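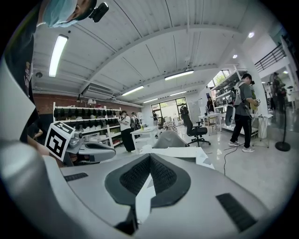 ## 5. What listeners did with masked speech

**Figure 2.** A surgical mask over the lower face, worn with a cap; seen from below.

We went into the listening sessions expecting masks to hurt the consonants, and they did. Words that differ only in a soft opening sound (*fin* and *thin*, *pat* and *cat*) were mixed up more often when the talker was masked, in the quiet room as well as the noisy one. What we did not expect, and still find the most exciting part of the Drorgate recordings, is how quickly listeners adapted to one particular voice.

Each talker read 12 short passages. By the third, listeners at both the Drorgate and Litbridge sites were making far fewer errors, even though the passages got no easier and the noise stayed at the same level. When we switched to a new talker the errors came straight back, so practice with the task itself can't be the whole story. People seem to learn a masked voice the way they learn an unfamiliar accent — fast, and one speaker at a time.

Headwear matters too, in a smaller way. A mask of the kind in Figure 2 hides the mouth, and a brim can shade the eyes and brows, where much of what is left of the face does its work. In the video condition, listeners who saw a masked talker without a cap did slightly better than those who only heard the same talker. With the cap on, that small benefit was gone for 8 of the 10 pairs we tested. The pairs are few and we would not lean on the result yet, but it fits nicely with the comments in the exit interviews. "I kept looking for the eyebrows," one Litbridge listener told us.

Talkers adapted as well. In the passages recorded in February they slowed down and stretched their vowels as soon as the mask went on, with no instruction to do so. Pornthip Kaewmanee, who marked up the vowel lengths by hand, noticed that the change carried over into the first unmasked passage that followed. Her marks are the basis of the measurements in Section 6, where we look at whether this slower style helps the listener or simply feels polite.

Two limits should be kept in mind. Our talkers all read from a page, and read speech is clearer than chat across a counter. The noise came from the Wundis café recordings, which have plenty of cups and chairs but very little music. We would love to see the same passages tried against a busy market.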